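# Comparing two hand-held grippers, quick version

Notes from the Tretden bench, July. Foam tip vs bare front. Do both in one sitting or the numbers drift.

**Before you start**

- Clear the table. Everything off, tools too.
- Plug in both cables, run them back along your arms. Not across the work area!
- Start the Orkico logger, check both channels show up. If one's missing, reseat the cable and restart.

**Steps**

1. Zero both grippers with the jaws open.
2. Hold them well apart, one raised, one low. Wait for the reading to settle — eight seconds is plenty.
3. Swap heights. Same again.
4. Open and close each one nine times, slow. Dont rush the last few.
5. Save the log *before* unplugging. Lost a run of 2,037 samples that way.

Anything under 1,000 samples, throw it out and redo.

Foam tip on the left, bare one on the right, and keep it that way for the whole sesion:

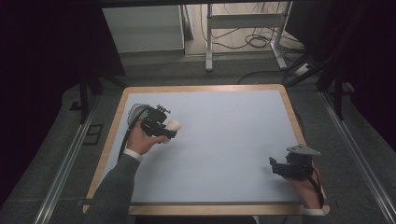 Hamann wrote back that the sides should be swapped halfway, otherwise you're comparing hands as much as grippers. Fair. Two logs then, one per side, named L and R. Nollach script merges them.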